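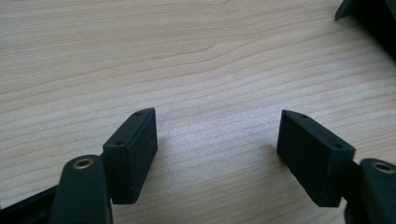 Progress report to the Otero Fund
Project: Learning grasping skills from hand-held demonstrations
March 18, 2020

1. Work in this period

In the last report we promised to finish the first collection of demonstrations and to train a first policy on it. Both tasks are done. We have 861 demonstrations after cleaning. They were made with the hand-held Joltier gripper, which carries its own camera, so that a person can show a task directly on the table and no robot arm is needed at this stage.

The cleaning took more time than we planned. We removed recordings in which the fingers leave the camera view or the tracking of the hand position is lost. Tracking is still our weakest point. When the tool is close to a bare tabletop and no object is between the fingers, the camera sees mainly wood grain, and the position estimate can drift. We now ask each operator to start with a slow movement over the whole work area before the first grasp. This has reduced the number of lost recordings, but we did not yet measure by how much.

2. First result

The policy was trained on the cleaned set and tested on the arm in the Zendham laboratory. It succeeded in 63 percent of the trials with objects it had seen in training. With new objects the result is clearly lower and we do not want to report a number before the test is repeated. Most failures are of one type: the fingers close too early, when the object is still in front of the pads. We think the reason is the delay between the camera image and the finger width signal. The Qureshi method for time alignment was added to the software, and the data must now be processed again.

3. Changes to the plan

We ask for permission to move 4,000 dollars from travel to equipment. The money would pay for 3 more sets of finger pads and a second camera. The total budget stays the same.

4. Next steps

Processing with the new time alignment comes first, then a second training run with the same settings, so that the two results can be compared. The test with new objects will be repeated after this. We expect to send the results in June, together with the cost statement.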